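Okay, I've gone completely down the brown paper and painter's tape hole and I need to tell somebody. A thread on why the big table is now the best surface in the building.

Backstory: the tabletop at Cindstead was a disaster. Glue rings, biro, a long scratch down one side that caught every sleeve. Hamish Lowther wanted to sand it. I wanted lunch. So I rolled brown kraft paper over the whole thing instead and it looked fantastic!

Then came the tape. Blue painter's tape, in strips both ways, until the whole table was one big grid. My squares are square-ish (be kind, I did it by eye after the first row) and I love every single one of them.

What a grid does for you: everything gets an address. "Tray goes at the back, one square over from the middle" is a sentence another human can follow. Before this we had "over there a bit" and a lot of pointing.
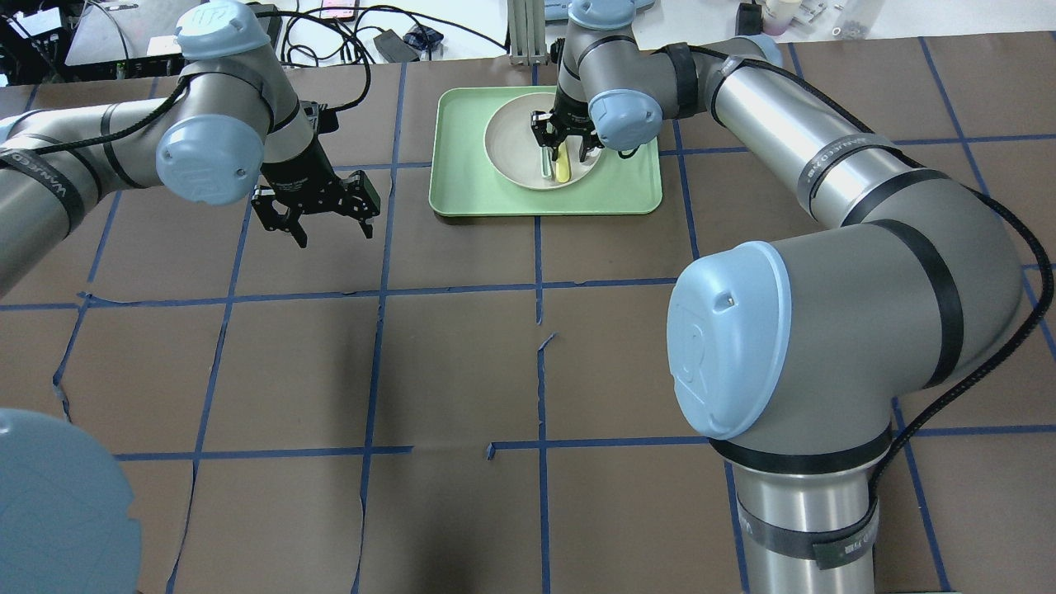 Tray chat, because I have opinions. Get one with rounded corners and a proper raised rim. Ours is a soft light green and it's such a cheerful colour against the brown paper. A rim means a shallow bowl can sit on it and the whole lot lifts off in one go when you want the table back.

And the bowl! Beige, round, shallow, a bit of a shine on the inside. Small things show up beautifully against a pale bowl. I used a dark one for ages and spent half my life tipping it towards the window to see what was in there.

Paper tips. Buy the heavy stuff. I got a roll of the Goodwin and it lies flat after one night under some books. Pull it tight along the long side first, then do the short ends. If you start at a corner you'll get a bubble and it will follow you across the entire table.

Tape tips. Press it with the back of a spoon. Don't stretch it as you go or the ends creep back in – ask me how I know. And run all your long strips before you do any of the crossways ones, it's so much quicker.

Clem Mahuika asked why not just buy a cutting mat with the lines already on it. Clem, have you seen what a mat that size costs? Also I can write on this one. There's a whole roll waiting for when it gets grubby.

Square 88 is my favourite, by the way. Yes, I numbered them on a plan pinned by the door. No, I won't be taking questions.

Next job is the shelf underneath, which currently holds 2 dead tape rolls and a Voseck catalogue older than my kid. If you've papered a table of your own please show me, I want to see everyone's grids!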